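Progress report to the Bruvach Fund
Project: Household chores by machine, second reporting period
Prepared by Xolani Masilela, Sondance
February 2026

1. What this report covers

The grant pays us to answer a fairly narrow question: which everyday jobs in a kitchen or a small shop can a two-armed machine do today, without a person stepping in, and which can it not. The first report dealt with setting up. This one covers the first full set of trials, all of them run in simulation. The shop-floor half of the work has started but is behind, and I say more on that in section 5.

The simulated home is the one we call Gotemano. It has a kitchen with a long worktop, doors, wooden floors and a lot of small things that belong somewhere else. The layouts and the wall colours change between runs so that the machine cannot simply learn one room by heart. Some of the colour schemes are ones no decorator would pass, and we have left them in.

2. Trials completed

We planned 125 trials and completed 118. The remaining seven were stopped by software faults before the machine had made its first move, and we have not counted them either way. They will be run again in the next period.

The trials were split between nine chores. They are: putting shopping away, clearing a worktop, loading a sink, wiping a surface, opening and shutting cupboards, moving an appliance, sorting waste, fetching a named object from another room, and setting a table. Each chore has a written definition of "done", agreed with the Fund at the start. A trial passes only if every line of the definition is met. Half a cleared worktop is a fail. We had some discussion about whether this was too strict, and decided to keep it, as a householder would take the same view.

3. Results for handling

Handling is better than we expected when the object is small, firm and on its own. Cups, tins and fruit are picked up and put down with few drops. Food that gives under the fingers is less certain, and thin things lying flat are still poor. The fingers come down on either side and close on nothing, or push the thing along the worktop until it reaches the wall.

Large items are a different matter. Moving an appliance was included because people ask for it: pull the toaster out and wipe behind it, shift the microwave along to make room. The controller tends to treat any object as something to be gripped and lifted, whatever its size.
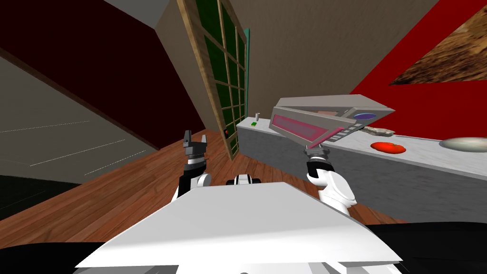 The gripper we modelled has two short fingers and was never meant for a heavy box. A person doing this job would use two hands and would mostly slide the thing along. We have the second arm available and the controller seldom calls on it. Two-armed lifting has been written and tested by itself, but the part of the software that chooses between one arm and two is weak. I would put this first on the list of things to fix.

There is also a question of how far the simulation can be trusted here. Weight and friction are set by us, and grip strength in particular is generous. I do not want the Fund to read any simulated lift as a promise that a real arm could manage the same load. Bukhari, who supply the arm models, have agreed to send us measured figures for grip force, and we will rerun the appliance trials when those arrive.

4. Results for finding things and getting about

The second group of problems has less to do with hands. In many failed trials the machine could have done the job if it had been standing in the right place and looking the right way. It goes to the correct room, then loses time on a stretch of wall or the side of a unit before turning back to the worktop. Our limit is 20 minutes for a chore. Fetching from another room is the chore most often stopped by the clock.

The wrist view matters a great deal in this. When the arm is low and close to a wall, the wrist view gives the planner very little to go on, and plain surfaces all look much alike to it.
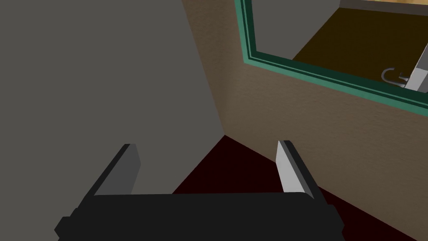

Page 3

We tried two remedies. The first was to make the machine lift the arm and take a wider look whenever the wrist view held no object it could name. This helped with clearing the worktop and made no clear difference to fetching. The second was to keep a simple map of places already searched, so that it would not go back to the same corner. That one is promising but came late in the period, and I would rather report on it properly next time.

Openings and reflections remain a nuisance. A pane or a framed opening may lead the planner to believe that there is more floor to cross than there is. We have added a check on depth before any move towards one. It slows the machine down slightly.

5. Shop-floor work

The shop layout has been built and has shelves, a till counter and a stockroom. Restocking and facing up have been defined in the same way as the kitchen chores. No scored trials have been run. The delay is down to the time spent on software faults in the kitchen set, and I should have flagged it sooner than I did. The money set aside for this part has not been touched - it moves forward into the next period, if the Fund agrees.

6. Where this leaves the main question

On present evidence a machine of this kind can put away small firm items and do part of a worktop. It cannot be left to tidy a kitchen. The single steps are often sound, but a chore is a long string of them, and one bad step early on usually spoils the rest. It seldom notices that something has gone wrong. If it drops a cup it carries on to the cupboard with an empty hand and opens the door.

Most of our effort in the next period will go on that last point. We will add a check after each grip and each release, and a small set of ways to recover.

7. Next steps

Rerun the seven stopped trials.
Add the grip and release checks to all nine chores.
Rewrite the choice between one arm and two.
Repeat the appliance trials with the Bukhari figures.
Begin scored shop-floor trials, restocking first.

8. Decisions needed from the Fund

We ask for agreement to carry the shop-floor money forward, and for a view on whether appliance moving should stay in the list of chores if the measured grip figures show that the arm is not strong enough. My own preference is to keep it and change the definition to allow sliding.

Xolani Masilela
Sondance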